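Right, I've been promising a thread on what our robotics club has been up to since September, so get a brew on, this might go on a bit

For anyone new: I'm in the student club at Rornville, we've entered the Muriithi challenge, and our task is laundry. Yes, laundry. The robot has to fold things. Two arms, one table, a pile of clothes and 3 minutes a go

I thought we'd drawn the easy one. The team next door got stacking cups and they've been insufferable about it ever since (they were done by lunchtime!!)

The trouble with clothes is they never sit the same way twice. A cup is a cup. Pick up a shirt by the shoulder and you've got a completely different shape from the one you had a second ago, and the robot has to work out where the corner went

So the way we do it is we drive the arms ourselves, over and over, and record every go, and then the model learns from that. Zulmira is miles better at the driving than me. I get impatient and grab too much cloth and end up lifting the whole lot

We're aiming for 200 good runs before we train again. We've got almost 100. Peninah keeps the spreadsheet and she is STRICT, if you fumble a grasp it goes in the bin, no arguing

Tonight was red kit night, me on the controls and a packet of custard creams within reach
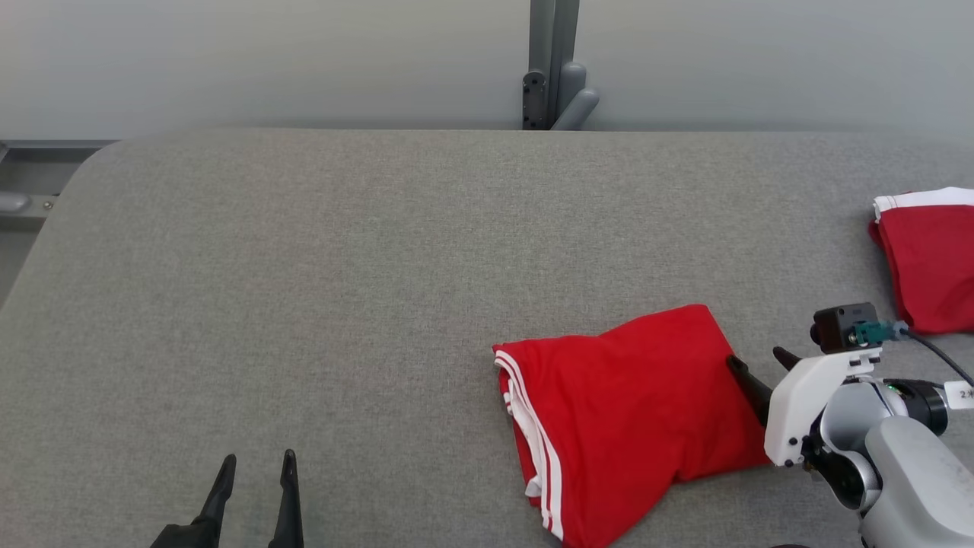 Erasto Mfaume replied that we should do a batch with the clothes just chucked down any old how, or the thing will only ever learn to cope with tidy ones. His lot trained on neat piles last year and it fell to bits on the day

Which is a fair point and also slightly ruined my evening, thanks Erasto. Had a chat with the others and we're going to do half and half from now on

Other thing we've learned: go slower than you think. When I rush, the cloth bunches up under the fingertips and then you're chasing a wrinkle across the table for ages. Wycliffe hums to himself to keep the pace down and now I've got it stuck in my head too

Oh and somebody asked what we're running it all on. It's Zoken, which Salim set up for us, and he's the only one who understands the settings page. If he ever graduates we're stuffed

Next session we're on to long sleeves. I've had one practice go at a jumper already and I'd rather not talk about it

If you're at Rornville and fancy a turn on the arms, message me! You don't need to know any coding, you just need patience and ideally some old T-shirts to donate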